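Tralberg 300 control cutoffs

spoke_tension
Posted 2018-05-28
The route book lists the Fimside control at km 200 and the cutoff is computed from the gun time, not from your wave start. Wave 4 loses a lot of margin that way. Has anyone asked Hollmann timing whether this is intended?

uridine
It is intended. Same rule was in the February draft. Chip time is used for results only.

gravelmark
Disagree. Section 5 says "elapsed time," and elapsed time on a chip event is chip time. The draft was replaced.
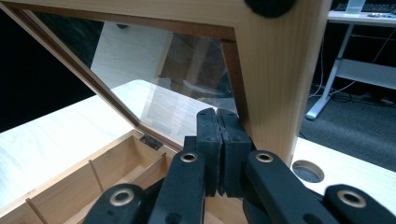

Lid propped open, glass pane side.

hhedlund
Hjørdis Hedlund here, I worked the Fimside control last year. We closed on gun time. Riders from the last wave were pulled at the 200 and two appealed. Both appeals were denied.

gravelmark
Last year was a different rule book. Field was 300 then, it is 500 now, and the waves are spread wider.

spoke_tension
Then section 5 needs a definition. I have emailed Hollmann. Until they answer I am pacing for gun time with no stop in the first 100.

uridine
Pace for gun time. Section 9 puts the control chief's clock over everything else.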